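Filed under: Members' News, Swaps and Sharing

The seed swap is back, and it's bigger!

What a February we've had. If you missed the swap at Bikton hall, we had 300 packets out by ten in the morning and there was already a queue for the beans. I came home with far more than I've got room for (two kinds of climbing French bean, a squash I can't pronounce and a twist of paper marked only "good tomato"), and I couldn't be happier about it.

Shona Kerslake brought her black-podded peas again. She's been saving them for 17 years from a handful her aunt grew over at Prurkar, and they really are worth the space. They go up to six feet, so give them proper sticks, and pick them young if you want them for the pot. Leave the best two or three plants alone for seed. It's so tempting to eat those first fat pods, but they're just the ones you want to keep!
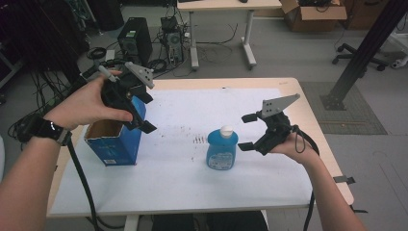
Lots of you asked about drying. Peas and beans are the easy ones: let the pods go papery on the plant, bring them in before a wet spell, shell them and spread them on a plate for a fortnight. If your thumbnail leaves a dent, they need longer. Tomatoes want a few days in a jar of water first to get rid of the jelly, and yes, it smells, so the shed is a good place for it. Rinse well, then dry on a saucer. Kitchen paper sticks to them like anything.

Please write the year on your packets. We had some lovely lettuce seed handed in with no date at all, and lettuce doesn't keep for ever. A name and a word about the soil helps too, as the Mishra Lane plots are heavy clay and the top field is nearly sand.

The next swap is in the spring, for young plants this time. Spare leeks and brassicas very welcome, and if anyone has a purple sprouting that stands up to our wind, I'd love a few.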